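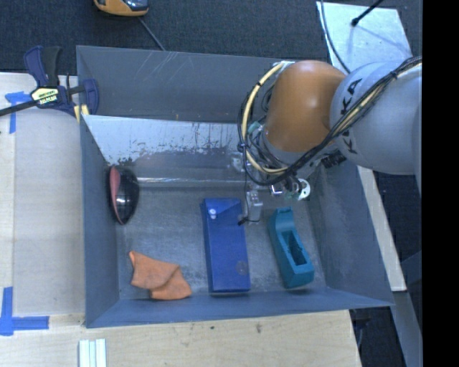 4.2 Do shared bins keep small things together?

Advice on household storage tends to treat the open bin as the cure for clutter: put a container where things pile up, and the pile will look after itself. Mets and Sartori made this claim in their Villa survey, on the strength of what 70 householders said they did. We doubt that what people say about their bins tells us much about what is in them. The contents of a shared bin seldom have a common use. In Figure 3 a bowl-shaped object with a pink rim lies on its side against one wall, near a crumpled orange-tan cloth, and the other two items are a long blue block and a teal holder that resembles a tape dispenser. We could find no heading in the Hundus sorting list that would cover all four. A coder is left with "mixed", and "mixed" was the label given to most of the bins in our own set as well.

Figure 3. Grey bin with slanted inner walls, on a wooden tabletop, holding four unlike items.

Supporters of the open bin reply that mixing does no harm so long as the floor of the bin can be seen. This may hold for a bin with few things in it. It has not been tested for fuller ones, and the Drosta trial, which is often cited in its favour, stopped adding items well before any bin was full. Of the 570 retrievals logged in that trial, 400 were made by people who had filled the bin themselves — hardly a fair test of whether a stranger could find the tape.

There is also the matter of soft items. Cloths take whatever shape they are dropped in, and a folded cloth can hide a small object completely. Samarakoon treats cloths as "neutral contents" and leaves them out of her tallies. We kept them in. Leaving them out makes the bins look tidier on paper than they would to anyone searching them, and we see no good argument for doing so beyond ease of coding. Section 4.3 takes up bins with lids, for which the evidence is thinner still.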